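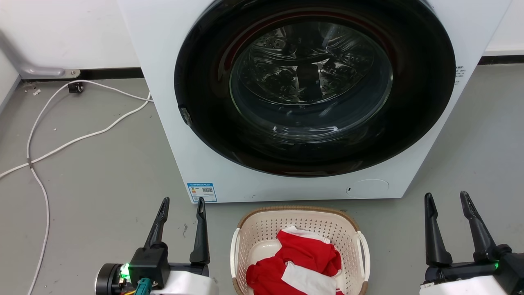

Musty smell from front loader after 2 months

Forum: Laundry and Appliances

gatepost63
Moved to Galterport in March and bought a white front loader for the basement. Towels come out smelling like a wet dog. I wash mostly at 85 F with liquid detergent. Already ran one empty hot cycle with vinegar and it helped for 2 days. Is it the machine or the water here?

norell_k
Clean the drain pump filter. Usually it's behind the little cover at the bottom of the front. Put a shallow pan and an old towel down first, you'll get more water than you expect. Mine had a sock in it.

tubandtile
Skip the vinegar. It's hard on the rubber gasket if you do it a lot. Run the hottest cycle with oxygen bleach powder, then leave the door open between loads.

gatepost63
Door stays open already. Will check the filter tonight.

Sabbagh_East
Vinegar is fine. I've used a cup a month for 8 years on the same gasket. The problem is liquid detergent and cool water. Switch to powder and do the towels hot.

tubandtile
8 years on one machine doesn't prove much. The manual for mine says no vinegar, page 63.

Sabbagh_East
Mine doesn't say anything about it. Check your own manual I guess.

pilotlight
I'm in Galterport too, off the Nusunari road. Water is hard here. I had the same smell until I used more detergent. Everybody tells you to use less but with hard water that left body oil in the towels. Get a test strip before you change anything.

norell_k
More detergent in a front loader is how you get suds in the pump. I'd use a softener additive and keep the dose where it is.

gatepost63
Filter had gray slime and some hair, no sock. Wiped the gasket folds too and that was worse than the filter. Picked up a box of Skokik powder at the hardware store. Towels are in now on hot.

pilotlight
Still get the strip.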